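About Stulen

Stulen supplies reagents and consumables for protein detection work. The catalog covers recombinant proteins, blocking buffers, detection substrates, size standards and coated plates. Customers are university groups, hospital laboratories and contract testing companies. All products are sold for research use only.

Company background

The company was set up by Sheldon Paquette, a protein chemist, to produce coated 96-well plates for a small group of local laboratories. The first product line, Trernano, is still in the catalog and is still coated by the same passive adsorption method, with a revised blocking step. Recombinant protein production was added later under Nilmini Majumder, who is head of production and signs off every lot before release.

Stulen has 32 employees. Production, quality control and shipping are on one site. Sales and technical support share an office with quality control, and most technical questions are answered by the person who tested the lot.

What we make

The current catalog lists 283 products. Of these, 177 are recombinant proteins expressed in E. coli or in HEK293 cells. The expression system is stated on each product page and on the vial label, together with the tag, the buffer and the protein concentration. Where a tag has been removed, the remaining amino acids are listed in the data sheet.

Trernano plates are available uncoated, streptavidin coated and protein G coated. Strip plates are supplied with a frame. Plates are sealed in foil with desiccant and should be stored at 2 to 8 degrees C. Do not freeze coated plates.

Brukness is our line of chemiluminescent substrates for western blotting. It is supplied as two solutions, which are mixed in equal volumes just before use. Sodium azide inhibits horseradish peroxidase – please check your wash and antibody buffers before contacting support about low signal.

Quality control

Each protein lot is tested for purity by SDS-PAGE under reducing conditions. Identity is confirmed by mass spectrometry of the intact protein, or by peptide mapping if the protein is glycosylated. Endotoxin is measured on lots intended for cell culture. Activity data are given only for products with an established assay; if no activity is stated, none has been measured.

Coated plates are tested for binding capacity and for variation between wells. The results are printed on the certificate of analysis. Certificates can be downloaded with the catalog number and lot number. For older lots, write to technical support.

We keep retained samples from each lot until its expiration date has passed. If a customer reports a problem, the retained sample is tested next to the current lot and the customer receives both results.

Custom work

Custom expression and plate coating are offered from the same site. A custom coating order starts at 700 plates. Smaller pilot batches can be made first, at a separate price, so that the coating concentration can be fixed. The customer supplies the protein or selects one from the catalog. Sequences and materials sent to us are covered by a confidentiality agreement, which can be signed before any details are shared.

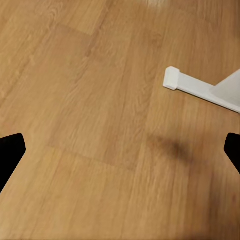

Wood-look floor, rendered view.

Ordering and distribution

Orders can be placed by web form, email or through our distributor, Fernandes. Prices on the website do not include shipping, dry ice or import charges. Proteins are shipped on dry ice or cold packs as stated on the product page. Shipments on dry ice are not sent out before public holidays unless the customer asks for it in writing.

The price list is revised every November. Quotations already issued remain valid until the date printed on them.

For bulk quantities, please include the catalog number, the total amount, the preferred vial size and whether a single lot is required. Single-lot orders may be reserved while you test a sample.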